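Review: Unbridge Cell Rehearsal Package, supplied by Lullell

The Department took the Unbridge package on a trial licence in May to support the upkeep of its single fruit-handling cell, a Bonetti arm on a fixed pedestal. The package allows a cell to be laid out, calibrated and tested in simulation before any change is made on the floor. The licence costs £3390 for one cell, or £3045 where the site already holds a Lullell service contract.

Installation took one morning. The pedestal height, tool length and camera mounting are entered by hand from the cell's commissioning sheet, and the package refuses to proceed until all three are present. Staff found this tiresome at first, but it brought to light a camera offset which had been wrong on our own sheet – by 9 millimetres – after the bracket was replaced.

The object library was the chief reason for our interest. Fruit is awkward to rehearse with, as stems, curved skin and loosely woven containers all trouble the depth settings. The supplied models are detailed enough to be useful, and the close views were those our technicians consulted most when setting approach height.
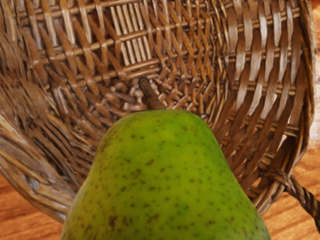
Simulated view: speckled green pear in front of a tipped wicker basket.

Maintenance functions are less complete. The joint wear log accepts entries from the Bonetti controller only as a text file, and the reminder for regreasing cannot be set by running hours. We continue to keep a paper record beside the cell. The Hidayat add-on is said to remedy this, but it was not included in our trial.

Rendering was acceptable on a standard office computer, although scenes with woven objects took up to 40 seconds to load. The printed manual is clear on calibration and rather thin on fault recovery – the section on restoring a lost tool frame runs to a single paragraph.

The package is recommended for sites which alter their cell layout often. Where a cell is seldom changed, the cost is difficult to justify on the maintenance functions alone.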